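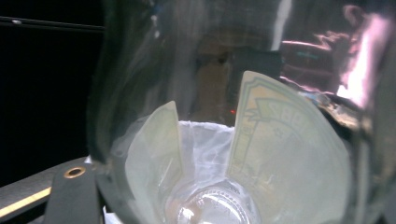
Two curved pieces of pale paper or thin card in an apparently cut plastic bottle, upstairs room.

Open day at the Skurneck paper mill

The mill at Skurneck opens its doors to the public in August, and this year I went up on the morning train from Prisov. The trip takes 64 minutes. From the station you follow the river path as far as the weir, then cross at the footbridge. There is parking on the far side, but it had filled by ten and cars were being sent back to the sports ground.

Entry is free. You sign in at the gatehouse and get a coloured tag for a tour time. I had green, which meant a wait, so I had a coffee and a poppyseed roll in the yard and looked at the old cart they used for hauling rags.

Our guide was Vanderleia Nogueira, who came to the mill from a bookbinding workshop and now looks after the sheet-forming side. She took our group through the vat room first. The mill makes paper from cotton offcuts and a smaller amount of flax. The fibre is beaten in a long oval tub with a roller at one end, and the noise in there is considerable. Bring earplugs if you have small kids with you.

The vats are waist height and lined with grey tile. A worker dipped the mould, lifted it level, gave it a shake in each direction and passed it across to be turned out onto felt. A full stack for the press is 88 sheets with a felt between each. The press itself is a screw press from the Hrubý foundry, repainted green, and it takes two people on the bar for the last turn. Visitors were allowed to have a go. It is harder than it looks.

After that you climb to the drying loft. The shutters run the length of both walls and are opened by hand according to the weather. Sheets hang over ropes in small bundles, and the heavier weights can stay up there for 7 days in a damp spell. The floorboards are uneven and the stairs are steep, with a rail on one side only. Anyone with a bad knee should ask to skip this part and wait in the sizing room.

The upstairs room off the landing has tables and windows facing the river. There is a good display on the wall there about the Ukar, the stream that feeds the mill race, with flood levels marked in pencil on a copy of the old survey. I spent longer on that than on anything else. The worst flood put water over the vats and ruined a season's felts.

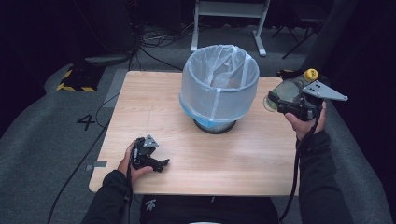
Lined wastebasket on the table in the upstairs room.

The shop is back at the gatehouse. They sell writing paper, envelopes, and bags of seconds by weight. I bought a bag of seconds and found a few sheets with torn corners and plenty that I couldn't fault. The cream colour sells out early. Cards are accepted, though the machine was slow.

Lunch was sausages or lentil soup from a tent in the yard. The soup was better. Toilets are behind the boiler house and there was a lineup most of the day.

The last tour leaves at 2 in the afternoon, and trains back to Prisov are less frequent after four, so check the board at the station before you walk up.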